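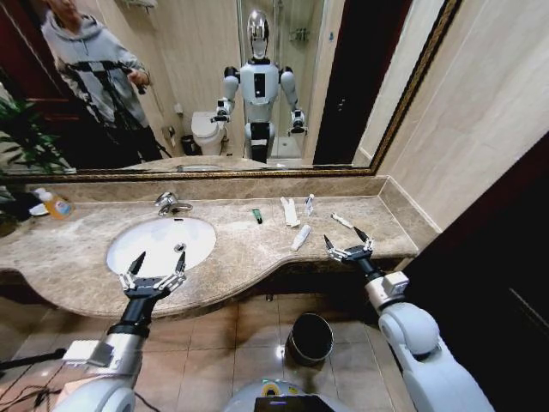
*Photo: Dzintra Mägi*

**Ticket:** Clicks and short gaps between tracks on archive live album
**Opened:** 2/2/21
**Label:** Hubmann
**Artist:** Pirkis
**Release:** Live at Pralatgate
**Queue:** Trastik label support, audio
**Priority:** Normal, changed to High
**Status:** Closed, fixed

### Original report

We uploaded the audio for the Pirkis live album last week and the release page went up as a pre-order. The record is taken from old tapes of the band at Pralatgate. The second half of the show is one continuous performance, with no break between the songs. The band plays straight through and the audience can be heard the whole time. For digital it has been cut into separate tracks so that people can find the songs.

When I download the album as a label preview and play it in order, there is a click between "Low Harbor" and "Signal Box," and another one between "Signal Box" and "The Long Answer." In the MP3 version there is also a short silence at both of those points. The crowd noise drops out and comes back.

The first half of the album is fine. Those songs fade out on purpose, so there is nothing to hear at the joins.

I have listened on headphones and on speakers, on the office computer and on my phone. Same result. The 16-bit master files on our own drive were checked by the mastering engineer before they were sent to us, so I assume something happens when Trastik converts them.

There are 600 pre-orders on this release and I don't want to send those people an album with holes in it. Can you look at this before release day?

Dzintra Mägi
Hubmann

### Reply from support

Thanks for the clear report. I've taken this one.

A few things would help me narrow it down.

- Which formats did you download? You mention MP3. Did you also try FLAC or WAV?
- Which player did you use on the computer, and which on the phone?
- Were the tracks uploaded as separate files, or did you upload the full side and set markers?
- Do you still have the long, uncut file of the second half?

In the meantime I have put a hold on the preview encodes so they aren't regenerated while we test. The pre-order page is not affected. People can still order.

### Reply from Dzintra Mägi

I downloaded MP3 and FLAC. The click is in both. The silence is only in the MP3.

On the computer I used the player that came with it. On the phone I used your app. I don't remember changing any settings in either.

The tracks were uploaded as separate WAV files. The engineer cut them. He is looking for the long file now. He says he has it at the higher sample rate, as it came off the tape transfer, and he is not sure if he kept a long version at 44.1.

### Support, test notes

Downloaded the label's original WAV uploads from storage and the FLAC encodes of the same tracks. Decoded the FLAC files back to WAV and compared.

Result: identical. The FLAC encode has not changed the audio. Whatever is in the FLAC is in the upload.

Loaded the three uploaded WAV files for this section into an editor, end to end with no space between them. Click is audible at 2 joins, the same ones the customer named. Zoomed in at the first join. The waveform does not line up. The last samples of "Low Harbor" bend toward zero, and the first samples of "Signal Box" start from zero and swing up. The second join looks the same. In a clean cut, the line should carry on from one file to the next as if nothing had been done.

So there seem to be two separate faults:

1. The click. Present in the uploaded WAV files, before any conversion here.
2. The silence. MP3 only. Not present in WAV or FLAC.

Will handle them one at a time.

### Reply from support

An update on where we are.

The click is in the WAV files as they reached us. I know the engineer checked the master, and I don't doubt that, but he may have been listening to the long version or to his editing session and not to the exported tracks. Could you ask him in what order he did the following?

- cut the side into tracks
- converted from the high sample rate down to 44.1

If he cut first and converted each track afterward, that would explain what I see. The converter needs to look at the audio on both sides of any given point. At the start and end of a file there is nothing on one side, so it treats the missing part as silence. On a song that fades out you would never notice. On a cut in the middle of loud applause you get a small jump.

The silence in the MP3s is another matter and I am still checking it. The MP3 format adds a little padding at the start and end of every file. A player that supports gapless playback reads a tag that says how much to skip. Either the tag is missing from our encodes or your player is ignoring it.

### Reply from Dzintra Mägi

I asked him. He cut first and converted afterward, in a batch, and each track was done separately. He listened to the joins in the session before the export and did not listen to the exported files in a row. He is annoyed with himself.

He has found the long file from the tape transfer. It runs from the band walking on after the break to the end of the encore. He can redo it tonight. Is there anything he should know before he starts?

### Reply from support

Please pass this on to him:

1. Convert the whole long file to 44.1 first, in one pass.
2. Apply dither once, to the long file, when going down to 16-bit.
3. Cut into tracks only after that.
4. Place the cuts on CD frame boundaries. If Hubmann presses this on CD later, the same files can be used, and there won't be a tiny piece of filler at the end of each track.
5. No fades at the cut points, including very short ones. Some editors add a short fade at every edit by default. Check that it is switched off for the export.
6. Export, then put the exported files into a new empty session, end to end, and listen across each join.

Please keep the file names the same as before. If the names match, they can replace the old audio without touching the credits or the lyrics you've already entered.

### Support, test notes

MP3 silence.

Checked the encodes of the three tracks. The gapless tag is present in all of them and the delay and padding values look correct. Played them in a desktop player known to handle the tag. No silence, only the click from the source files.

Played them in the Trastik phone app, current version, with "Smooth transitions" on. Silence not heard. With "Smooth transitions" off, silence heard at both joins. The setting is off by default on older installs that have been updated over time and on by default for new installs.

The customer's desktop player does not appear to read the tag at all. Nothing we can do about that from here.

Passed a note to the app team about the default. Linked this ticket.

### Reply from support

On the silence: the MP3 files are correct. In the app, go to Settings, then Playback, and turn on "Smooth transitions." The gap should go away. I've asked the app team to look at turning it on for everyone, but I can't promise when or whether that will happen.

The player on your computer doesn't support gapless MP3. It should play the FLAC files without a gap. For the release page, some labels add a line suggesting FLAC for albums that run together. That is up to you.

I've moved this ticket to High because replacement audio has to be in and encoded before the release goes out. Once an order has been delivered, we can replace the files but we can't make people download them again.

### Reply from Dzintra Mägi

The setting worked on my phone. The gap is gone there and I only hear the click now.

The new files are uploaded. Same names. The engineer listened to the exported ones in a row this time, and so did I before I sent them.

One question. The running time of "Signal Box" is now different by 2 seconds. He moved the cut so that the spoken introduction to "The Long Answer" belongs to that song and not to the end of the previous one. Does the time update on the page by itself or do I need to change it?

### Reply from support

New audio received. The running time updates by itself when the encodes finish. If you typed the times into the album description by hand, those you'll need to edit.

Also, if anyone has been sent a review copy with the old files, the times won't match theirs. It makes no difference on our side.

### Support, test notes

Replacement files checked.

- Joins in uploaded WAV: waveform continuous at both points, no click heard.
- Sample counts: all cuts on frame boundaries.
- FLAC decode compared with upload: identical.
- MP3, desktop player with gapless support: clean.
- MP3, app, "Smooth transitions" on: clean.
- MP3, app, "Smooth transitions" off: silence still present, as expected.
- Credits and lyrics: unchanged after replacement.

Old audio moved to the archive folder for this release. Hold on preview encodes removed. Label preview regenerated.

### Reply from Dzintra Mägi

Downloaded the new preview and played the second half through, FLAC on the computer and MP3 on the phone. No clicks. The crowd carries on between the songs.

I added a line about FLAC to the release page and corrected the times in the description. You can close this.

### Closing note

**Cause:** Tracks were cut before sample rate conversion, which left a discontinuity at each join. The MP3 gap was caused by playback settings and a desktop player without gapless support.
**Fix:** Label supplied new files, converted as one piece and cut afterward. Customer changed the app setting.
**Follow-up:** App default for "Smooth transitions" is with the app team under its own ticket. Suggested adding the convert-first, cut-second order to the label upload help page, under "Live albums and continuous mixes."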